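Subject: Re: Open day, hand demo bench
List: jelon-users
Date: 26th March

> Could whoever ran the hand bench at the open day post the setup?
> I only caught the end of it and I'd like to do something similar
> at Ivitz in August. Mainly after cube materials, hand
> orientation and whether you ran both arms from one controller.

Setup as follows. Two arms on the white table, one multi-fingered hand on each, three cubes between them: red, yellow, green. Left hand parks upright, palm toward the middle. Right hand comes in low with the fingers pointing left, so the thumb gets to yellow first while the longer finger passes over green.
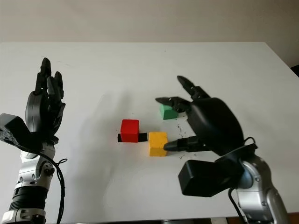
K. Quintanilla
Bench lead, Sevasport

Both arms ran from one controller, on Jelon build 3851. We tried separate controllers the week before and the clocks drifted enough to spoil the handovers, so I'd avoid that.

Yellow is slightly larger than red. Keep that difference if you copy the layout, as it forces the grasp planner to re-estimate width on each pick. Red starts on the flat black strip. Wipe the table between runs; crumbs collect and the segmentation picks them up as objects.

We had 7 visitor slots and used the same start pose for all of them. Speed was capped at 100 mm/s with people at the table. It looks slow, but I would not go higher without a guard.

On the fingers:
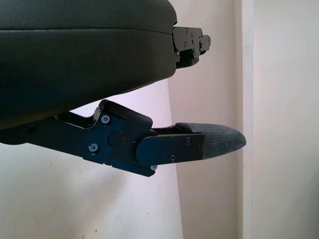 The gray tip pads are fabric covered, with a fine woven or knit texture. They go on past the end of the black fingertip plate, so measure your reach to the end of the pad and put that figure in the tool file. Check the plate screws before each session. We use a low-strength threadlocker and re-torque after every third slot.

Config is in the list archive under "open-day-bench". The calibration script in there is the old one; use the version shipped with the build. I still have to write up the thumb offsets and will post them separately.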